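Endang Tambunan
23/09/2021

I teach intro biology at Koltolville to a room built for people who wanted to watch opera. This term I'm trying peer grading. A thread, mostly so I can find it again in November when I've forgotten why I did this.

The setup: 80 students, one short written answer a week, each one read by two classmates using a rubric I wrote over the summer on my sister's porch in Falville. The rubric was beautiful. It had four levels. One of them was called "emerging."

Week one, every single answer was rated "excellent." Including the blank one.

I asked the class how a blank answer had earned full marks and a guy in the third row said, very gently, that he figured the person was having a hard day. I had no comeback. I wrote "kindness?" in my notes and moved on to osmosis.

Week two I made the reviews anonymous. They stayed kind but got much longer. One student wrote 11 lines on someone's use of the word "membrane." I've had journal reviewers give me less. I've had marriages discussed in less.

So I asked Kravchuk down the hall, who has been doing this since we collected homework on paper. Advice in full: "Stop asking them for a number." Then back to the sandwich.
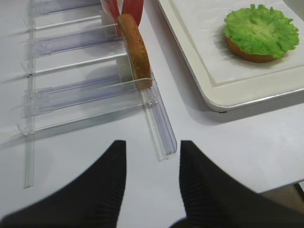
Week three, no number. Reviewers had to answer a couple of questions. Where did you get lost? What would you ask the writer if they were sitting next to you?

And they got lost all over the place! They got lost in sentences I would have skimmed and checked off. Somebody wrote "you say the water wants to move but why does it want anything" and I have been thinking about that on the bus ever since. I say "the water wants to move" in lecture. I have said it for years.

Went back through my slides that night. Things that "want" something, according to me: water, electrons, sodium, a protein, and on one slide from a rough semester, a leaf.

Small complaint about the software. The campus bought us something called Drondstead to hand out the reviews. It's fine. It also sends me an email every time a student opens a review, closes a review, or, as far as I can tell, thinks about a review. I came back from lunch on Tuesday to over 100 of them. There is a setting to turn this off. The setting sends you an email.

People keep asking whether it saves time. No. I read all the answers and now I also read what everyone said about the answers. If you want to save time, give a multiple choice test and go for a walk.

The other question I get is whether they're learning more. Ask me after the midterm. What I can tell you is that the second drafts are better than the first ones, and that I never used to see second drafts, so I'm comparing them to a thing I didn't have.

Not everybody loves it. One student told me in office hours that she's paying for my opinion and not for Tyler's. Fair. I told her I'd read hers too. She said she knew, she could tell which comments were mine, they were the short ones.

Changes for next week: reviews due Sunday night instead of Friday, because apparently Friday was "a hate crime." A sample review on the course page so they can see what a useful one looks like. And I'm asking them to flag any place where a molecule has feelings.

That last one applies to me as well. They've been told they can raise a hand during lecture. Two hands before I'd finished the attendance slide.

If you've done this with a bigger section, tell me how you handle the people who never turn in their reviews. Right now my method is looking sad at the front of the room and it only works on the first few rows.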